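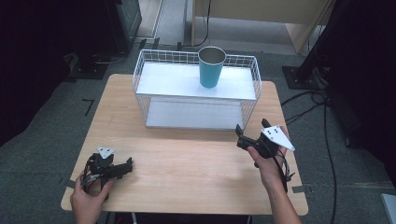 Last week for the weavings at Tonusside

9 February 2020

I have been meaning to write about the show at the Tonusside gallery since the middle of January, and of course I have left it until there are only a few days to go, so apologies to anyone who lives a long way off and would have liked more warning. If you can get there, do. I went twice, the second time on a morning of such horrible rain that I had the upstairs room to myself for a good half hour, and I came home soaked and very happy.

The exhibition is called Ninach, after the valley where the wool comes from, and it brings together 40 textiles, mostly wall hangings, with a few small framed pieces and one enormous floor work that you walk around in a slow circle. I had only ever seen this sort of weaving in books, where it all looks terribly flat and neat. In the room it's shaggy and lopsided, and some of the hangings stand a good hand's width away from the wall. There is a brown and mustard one by the door on the ground floor with a fringe so long it has been allowed to pool on the boards, and I spent ages wondering whether it was meant to do that or whether somebody had misjudged the height of the ceiling (the label doesn't say).

The labels in general are a bit mean. You get a title, a year and the word "wool", which I could have managed without help. There is a printed guide at the desk for £10 and I did buy it in the end, grumbling, and I'm glad, as it has a lovely long essay about dyeing with onion skins and lichen, and photographs of the hangings in the houses they were made for. One of them hung behind a stove for 55 years! You can see the darker patch all up one side once you know to look for it.

My favourite room was the small one at the back, past the stairs, where they have put the pieces from the Abubakar workshop.

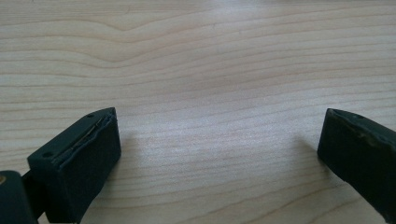
These are later than the rest and much quieter, nearly all undyed, creams and greys and a sort of oatmeal, and the pattern only comes from the way the yarn has been turned. On my first visit I walked straight through, I'm ashamed to say, on my way to the café. The second time I sat down on the bench and after a few minutes the whole wall seemed to be moving very slightly, like barley. I'm not usually one for sitting in front of things, I get fidgety, but I could have stayed until closing.

I was less keen on the film. It's shown on a loop in the side room with the sound turned up, and you can hear it nearly everywhere downstairs, the same bit of flute over and over. I'd have liked it better with headphones. And the floor piece, which is the one on all the posters, left me a little cold. It is clever and very large, and apparently there are 300 separate strips in it, but I kept wanting to go back upstairs to the shaggy ones.

The shop has postcards of the wrong things, as shops always do. There's nothing at all from the back room, though there are four different views of the floor piece and a tea towel. I bought the tea towel.

If you're making a day of it, the little museum at Nondanero is only two stops further along the line and has a couple of early carpets in its entrance hall which nobody seems to look at, hung rather too high over the radiators. They open late in winter, so go to Tonusside first. I hear that part of the show is moving there in May, the smaller pieces at any rate, and I do hope the cream ones are among them. I'll put the dates up when I have them, and if anyone has found out about that fringe by the door, please leave me a comment.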